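Shagufta Abbasi
Emptying the white cabinet in the back room this month. It has been the place where everything goes since we moved in, and I want it to hold cleaning supplies and nothing else. Notes as I go.

Shagufta Abbasi
Started at 7 with the floor of it. Two bags of old rags, a box of tiles left over from the bathroom, and a Planmont paint can with a skin on it as thick as a coaster. Tiles go to the garage. Paint goes to the county drop-off.

Shagufta Abbasi
Found the receipt for the cabinet in with the rags. Bought from Cabello, order 2339. I have been looking for that number since the hinge started to squeak.

Shagufta Abbasi
Called Cabello. They don't sell this model now but they still have hinges for it, and they'll mail me a pair. Took one phone call and a long stretch of hold music.

Shagufta Abbasi
Middle shelf next. Mostly light bulbs. I tried them one at a time in the hall lamp and kept the ones that lit. The rest were in there because someone (me) put dead bulbs back in the boxes.

Shagufta Abbasi
A few people asked what I'm using to wipe it down. Warm water and a little dish soap, then a dry towel. I tried the Cirkach spray on the underside of a shelf first and it left streaks, so I quit using it.

Shagufta Abbasi
Saved the top compartment for last – it's shallow and I already knew it was full of manuals. Kept the one for the water heater. Also kept the one for the Staralus vacuum, because the bags are hard to match without it.

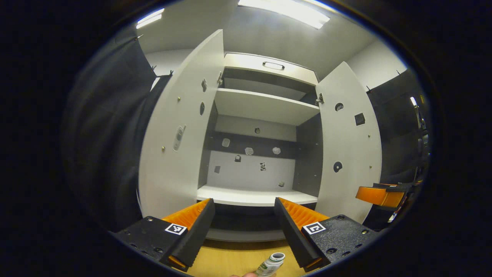
Shagufta Abbasi
Plan for putting things back: spray bottles and the bucket at the bottom, cloths and sponges on the middle shelf, small stuff up top behind the little dark handle. Nothing on the floor in front, or the doors won't swing all the way.

Shagufta Abbasi
Someone asked about adding another shelf. I thought about it and decided against it. The tall bottles need the height, and I'd just fill it with bulbs again.

Shagufta Abbasi
Hinges should get here before the end of May. Until then I'm lifting the door a little when I close it, and that stops most of the squeak. Next job is the hall closet, but I need more bags first.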